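**Varkau Drestarlow 50 - folding workbench**

The Drestarlow 50 is the larger of the two folding benches we stock from Varkau. It has a beech top 50 mm thick on a steel underframe, and it folds flat against the wall when you need the floor back. Most of the ones we sell go into single garages and school craft rooms.

The top measures 1,062 mm along the front edge. Older Tradov wall brackets will not fit without drilling. If you are replacing a Tradov bench, order the adapter plate at the same time.

## Specification

| | |
|---|---|
| Width | 1,062 mm |
| Top thickness | 50 mm |
| Top | Beech, oiled |
| Underframe | Steel, powder coated |
| Dog holes | 12 |
| Vice | Lefèvre quick-release, sold separately |
| Guarantee | Five years on the frame, two on the top |

## Fitting

Fix to brick, block or a timber stud wall. Plasterboard alone will not hold it. Wall fixings are not supplied. Two people can hang the bench in an hour or so, and you will need a long level and a 10 mm masonry bit.

The legs adjust at the foot, so an uneven garage floor is not a problem. Set the height before you load the bench - the feet are stiff to turn with weight on them.

## Care

The top arrives with one coat of oil. Give it another before use and one every May after that. Wipe glue off while it is soft. Do not use a steam cleaner on it.

The hinges were tested by the maker to 3,000 folds. A drop of light oil on each pin once a year is enough. 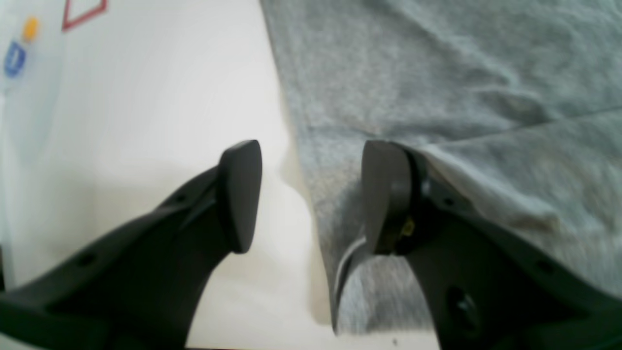
*Two dark grey gripper fingers with rounded tips, facing each other across a narrow gap.*

## Delivery and returns

The bench comes in two boxes, on a pallet, to the kerb. Allow 12 working days. Northern Ireland and the Scottish islands take longer and cost extra, so please ring for a price.

Unused benches can be returned within 30 days in the original boxes. We cannot take back a top once it has been drilled or oiled.

Questions about fitting or spare parts go to Ismael Queiroz on the trade counter.

Page last updated October 24, 2019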